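Home | News | Science | Contact

Mekoven teaches robots to handle clothes with tools held by people

2025-04-29

Researchers at Mekoven say a robot arm can learn to pick up and fold clothes from recordings made by people in bedrooms, with no robot present. The team collected 887 recordings using a hand-held gripper. 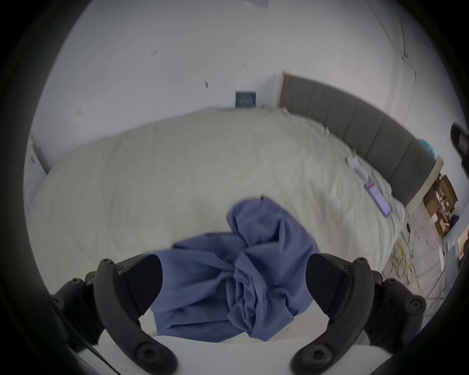 The hand-held gripper with a blue cloth above a bed.

In tests at Flarnley, the trained arm folded 803 of 2000 garments without help. The team calls this a modest result — shirts were the most difficult. A second study will start in June.

30 shares | 2 comments

Related
Giraldo opens robot laboratory
Trerkeo tests warehouse arm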